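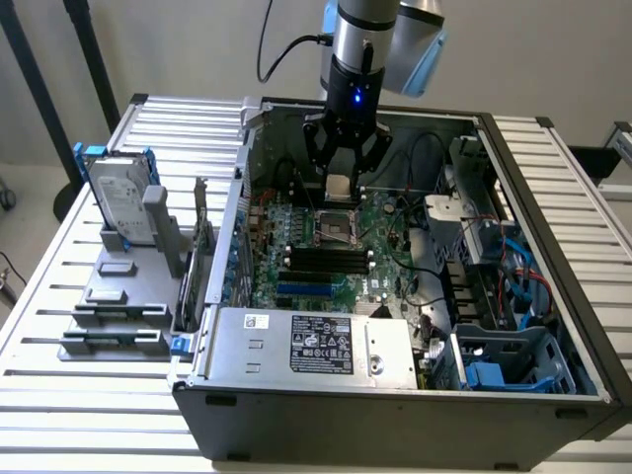
Tribune – Par la direction des études de l'association Tretari – Publié le 17 mars 2021 – Rubrique : Travail et techniques

Ce qu'une journée portes ouvertes devrait montrer

L'atelier de démontage de Jonditz a ouvert ses portes au public pendant une journée, et notre association y était conviée au même titre que les collectivités, les établissements d'enseignement technique et les entreprises de collecte du bassin. Le registre de l'accueil portait 1148 inscriptions, réparties sur l'ensemble des créneaux. Un tel chiffre, pour une activité aussi peu spectaculaire que le démontage d'ordinateurs de bureau, mérite que l'on s'y arrête. Il témoigne d'un intérêt réel pour la seconde vie des équipements, et sans doute aussi d'une inquiétude quant à la place qui sera laissée aux opérateurs dans cette filière.

La visite s'effectuait par groupes de 18 personnes. Après une présentation en salle, chaque groupe rejoignait le poste de démonstration, où un bras robotisé travaille dans une unité centrale couchée sur le côté, capot retiré. Le bloc d'alimentation, la cage des disques, les nappes et les câbles demeurent en place autour de la carte mère : la machine doit composer avec l'encombrement ordinaire d'un boîtier de bureau. Ce choix est à porter au crédit des organisateurs. Trop de démonstrations industrielles se tiennent sur des pièces préparées, isolées sur un support propre, et n'enseignent rien sur les conditions dans lesquelles arrive le matériel collecté.

Le commentaire était assuré par les techniciens de la société Kirko, chargée de l'intégration du poste. Leur exposé fut précis en ce qui concerne la mécanique, la commande et la sécurité des personnes. Il le fut beaucoup moins sur l'économie de l'opération. À la question de savoir quel volume justifierait l'installation d'un second poste, il a été répondu que l'étude était en cours et que ses conclusions seraient communiquées en juin. Nous en prenons acte, tout en regrettant qu'une journée destinée au public n'ait pas permis d'en débattre sur pièces.

Il convient de rappeler le cadre dans lequel s'inscrit cette initiative. Le programme Frimpong, qui réunit 13 partenaires publics et privés du territoire, a retenu le réemploi des composants comme priorité, devant le broyage et la récupération des métaux. Nous avons soutenu cette orientation dès l'origine. Un composant qui fonctionne encore vaut davantage, pour l'usager comme pour la collectivité, que la matière dont il est fait. Encore faut-il le prélever sans l'abîmer, l'identifier, le contrôler et lui trouver un acquéreur. Le robot n'intervient que dans la première de ces étapes, et il serait regrettable que l'attention du public s'y arrête.

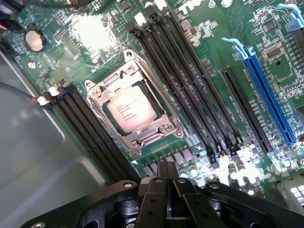 La question du processeur nous paraît à cet égard la plus instructive. De toutes les pièces d'un ordinateur de bureau, c'est l'une de celles dont le prélèvement exige le plus de soin, tant les contacts qui l'accueillent supportent mal une erreur de geste. Un démontage mal conduit peut condamner à la fois la pièce et la carte. Lorsque le processeur repose dans son cadre métallique, entre les emplacements de mémoire, et que les deux doigts noirs de la pince se tiennent au-dessus de la carte, à courte distance des condensateurs, on mesure combien la marge est étroite. Les inscriptions portées sur le capot de la puce se perdent en partie dans les reflets, et cette difficulté de lecture n'a rien d'anecdotique pour qui doit ensuite trier, référencer et garantir. Nous aurions souhaité que l'identification des composants fasse l'objet d'une présentation distincte, confiée à celles et ceux qui la pratiquent.

Car la compétence des opérateurs de démontage reste mal connue. Elle s'acquiert au poste, par la fréquentation d'une grande diversité de modèles, et ne figure que rarement dans les fiches d'emploi. Savoir qu'un levier se libère dans un certain ordre, reconnaître au toucher une vis foirée, décider qu'une carte ne mérite pas le temps qu'on lui consacrerait : ces jugements ne sont pas consignés. Si l'on entend transférer une partie du geste à la machine, il est nécessaire de les recueillir auparavant, et de reconnaître à leurs détenteurs la qualité d'auteurs de ce savoir. La formation de deux jours annoncée par Jonditz à l'intention de son personnel ne saurait y suffire.

Nous ne partageons pas pour autant les réserves de principe exprimées par certains visiteurs. Le démontage manuel est un travail répétitif, exposé aux coupures et aux poussières, et l'on ne voit pas au nom de quoi il faudrait le conserver intact. L'automatisation peut en alléger la part la plus ingrate – à la condition que les gains obtenus soient discutés avec les équipes, et qu'une fraction en soit affectée au contrôle et à la remise en vente des pièces, aujourd'hui les maillons les plus fragiles de la chaîne.

Nous formulons donc deux demandes en vue de la prochaine édition. La première est que soient rendus publics, avant la visite, le nombre d'unités traitées et la proportion de composants remis en circulation. La seconde est que les opérateurs de l'atelier prennent la parole devant chaque groupe, à côté des intégrateurs, et disposent pour cela d'un temps équivalent. L'association Tretari se tient à la disposition de Jonditz et des partenaires du programme Frimpong pour préparer ces échanges.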